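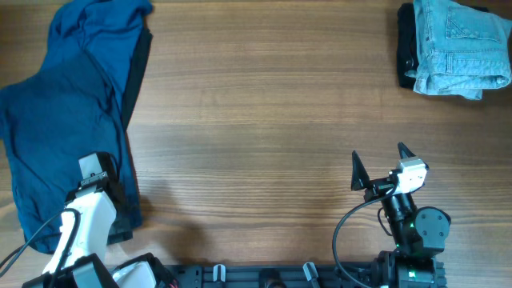
Two-arm workstation with piled blue fabric on the left and folded denim at upper right.

Last edited in July by the Winness pages desk

The Virnent method is a way of training two-armed robots to handle clothes and other soft goods. It was developed at the Kellel laboratory and is used mainly for taking single garments from a pile, spreading them on a table and folding them. The name comes from the software in which it was first written.

Background

Cloth is hard for robots because it has no fixed shape. A shirt dropped twice on the same table will land in two different ways, and much of it may be hidden under itself. Earlier work at Kellel tried to find the corners and edges of a garment before planning any movement. This did well with towels and poorly with trousers, where pockets, belt loops and waistbands were often mistaken for outer edges.

Method

Virnent does not look for corners. It learns from recordings in which a person steers both arms through the whole task, from the first grasp to the finished fold. Camera views and arm positions are stored together, and a network is trained to predict the next short stretch of movement for both arms at once.

The original training set held 900 recordings. Of these, 797 were kept after checking. The rest were dropped, mostly for dropped garments or long pauses by the operator. Each recording covers one garment and starts with the pile in a new arrangement.

A second stage, called Semple, was added later. It scores each planned grasp by how likely it is to lift more than one layer or more than one garment. If the score is poor, the arm shifts its grip by a small amount and tries again — up to 5 times before it moves to another part of the pile.

Results

In the laboratory's own trials the method folded towels and T-shirts reliably. Jeans took longer, at roughly 6 minutes a pair, and heavy seams sometimes slipped from the fingers during the second fold. Adding Semple cut the number of double grasps but made each run slower.

Dark fabrics remain a weak point. When two dark garments overlap, the network often treats them as one, and the arms may drag both across the table. Changing the lighting helped a little. Adding more recordings of mixed dark piles helped more.

Limits

The method has been tested only on flat tables with both arms in fixed positions. A network trained at one station usually needs fresh recordings before it will work at another, even if the arms are of the same type. Buttons and zips are left as found.

See also: Cloth handling; Learning from demonstration; Two-arm robots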